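Chapter 4
Props, or the Things Actors Drop

Every theatre company has one person who believes the props will sort themselves out. In the first season of the Hisel Players that person was the director, and opening night of their farmhouse drama featured a murder weapon borrowed from the foyer bar.

A prop is anything an actor picks up, puts down, eats, throws or forgets to bring on. If it stays put, it belongs to the set. If it's buttoned to someone, it belongs to wardrobe. Arguments over handbags have outlasted some marriages.

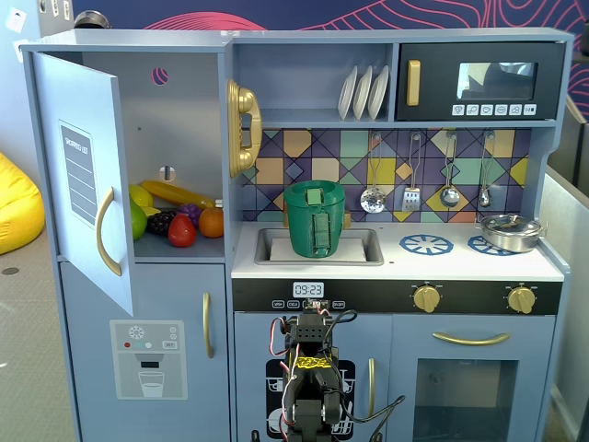
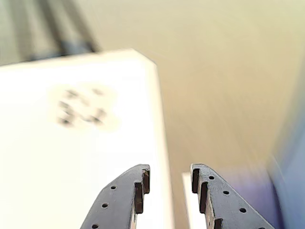
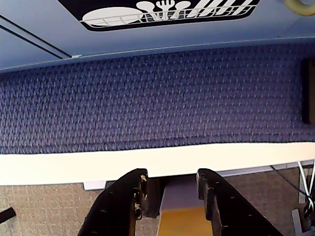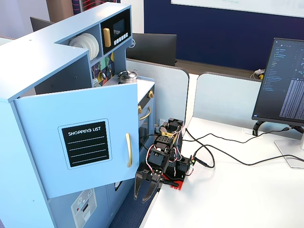
Start with the script and a pencil. Read it once for pleasure, which will be your last, and again for objects. A modest two-hander can hide up to 70 of them, mostly in the dialogue, where playwrights like to bury a teapot. The Rinska Theatre keeps its list in four columns: item, scene, who carries it on, who swears they brought it off.

In this chapter you will learn to draw up a props list, set a props table and say no to real candles. Exercise 4.1 uses the opening pages of "The Eberhard Supper", in which 11 objects change hands before anyone sits down.

Print this chapter | E-mail this chapter

Comments

gedell_stagehand: We did the Supper last March. It's 10 objects if you cut the cigar, and you should cut the cigar.

Prompt Side: Is there an answer key for 4.1?

mothballs: Handbags are wardrobe. I won't be taking questions.

Copyright Gedell Press | Contact us | Back to top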